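Ticket: Bestellbestätigung kommt doppelt an (Shop Suvora)
Status: gelöst

Seit dem Update im März bekommen Kunden jede E-Mail 2 Mal. Betroffen sind fast 400 Bestellungen. Ich habe zuerst den Mailserver geprüft, dort war kein Fehler zu finden.

Danach habe ich im Log gesehen, dass der Cronjob zweimal eingetragen ist, einmal vom alten Plugin Walereck. Ich habe den alten Eintrag gelöscht und den Cache geleert. Die Testbestellung um 14 Uhr hat nur eine E-Mail erzeugt.

Noch offen: Produktbilder über 800 Pixel Breite werden nicht verkleinert.
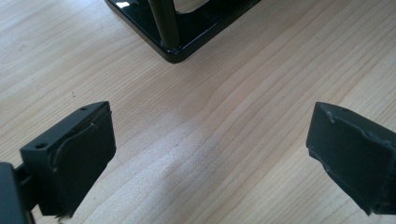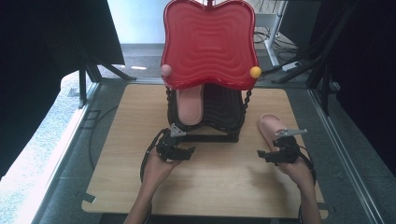
Anhänge: Tischplatte aus hellem Holz (1), rote Platte auf schwarzem Ständer (2)

Kommentare

Bouazza: Danke, bei mir war es auch der Cronjob.

Ülle Pētersons: Bitte auch die Warteschlange leeren, sonst kommen alte Mails noch einmal.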